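From: Ju-won Cha
To: Kolbridge Clay and Craft list
Subject: Re: Glaze order, and the July open studio
Date: February 2022

Hello dear potters,

Thank you all for being so patient with me! I meant to answer this before the week got going and then the kiln needed babysitting, and then I sat down with a cup of tea and fell asleep in the chair, so you're getting it now, with apologies. Marguerite's note first, so everyone knows what I'm answering:

> Ju-won, could you tell us whether the Tak celadon is still
> coming in the big tubs or only the small ones? I have up to
> 627 tiles to get through for the hospital garden wall and I
> would hate to change glaze in the middle of it. Also, are we
> sharing tables in July, or does each of us get our own? I'd be
> very happy to share with someone who makes small things.
> Marguerite

So, the glaze. I called Runero on my lunch break and had a lovely long talk with the woman who handles their clay and glaze orders (her mother threw pots for years, so you can imagine how that went). The celadon is still coming in the big tubs, but they only have the new batch, and it fires a little greener than the one we all got used to last summer. Marguerite, my advice is to take everything you need for the wall from the same batch, and please run a test tile on your own clay first. I did one on the speckled stoneware and it came out a good bit darker in the corners than I expected. Pretty, though!

I'm sending the order in as one lot so we can split the shipping. If you want something added, write me directly and tell me the color, the tub size and whether you'll pick it up from my place or the studio. Please don't reply to the whole list with orders, I lost two of them that way in the fall and felt terrible about it.

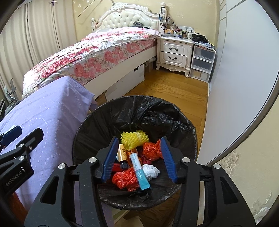 THE JULY OPEN STUDIO

We have the long room at Flirnenow again, the one with the good windows. Tables will be shared, two potters to each, and Marguerite, I've put you down with the button and bead people, who I think you'll enjoy very much. Bring a cloth for your half, and your own price tags, and something to wrap sold pots in (old newspaper is perfectly fine, my customers seem to like reading it).

Setup starts at 2 and the doors open at 4. The wheel demonstration is mine again unless one of you would like it, and I'd gladly hand it over, my shoulder isn't what it was. Children are welcome to have a go, so wear something you don't mind getting splashed.

I still need to hear from those of you who wanted shelf space along the back wall. The shelves are deep enough for platters but not very tall, so the big vases had better go on the tables.

Warmly, and with clay on the keyboard,
Ju-won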